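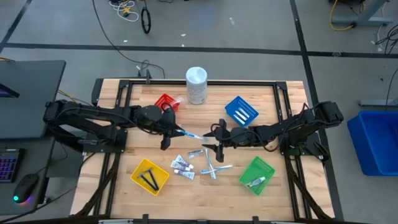
Toothbrush over the workbench

I have become a person who gets excited about brushing her teeth, and I blame my dentist entirely. In March I went for my first check-up in far too long, fully expecting a telling-off, and instead got 15 minutes of the most interesting chat I've had all year. I came home and brushed like I'd just been handed the controls of a plane.

The big thing was how hard I press. I've always scrubbed as if I were getting burnt porridge off a pan (same wrist action and everything), and my gums have been quietly retreating for years. So now I hold the brush with my fingertips, a bit like a pencil, and tilt it up towards the gumline and do tiny little circles. It feels like doing nothing at all! For the first week I was sure I was missing bits, but my teeth feel smoother at bedtime than they ever did with the scrubbing.

Second thing: spit, don't rinse. I'd been swilling with a big glass of water since childhood and washing all the fluoride straight down the plughole. It took me 8 days to stop reaching for the glass. I still miss it a bit.

I also start at the back now, on the inside of the bottom teeth, which I used to leave till last and then mostly skip. And I've gone back to a plain manual brush with a small head and soft bristles. My old electric one lives in the drawer with a flat battery and I can't say I've missed the buzzing.

Little brushes for the gaps are my newest obsession. I bought three sizes, and the middle one fits nearly everywhere, except between two teeth on the top left where only floss will go. They bled for a few days and then settled down. I do them in front of the telly, before the proper brush, usually at half past nine with a cup of tea going cold next to me.

Next check-up is in the autumn and I'm looking forward to it, which is a sentence I never thought I'd type. Tongue scrapers next, I think. If you've got one you love, tell me in the comments!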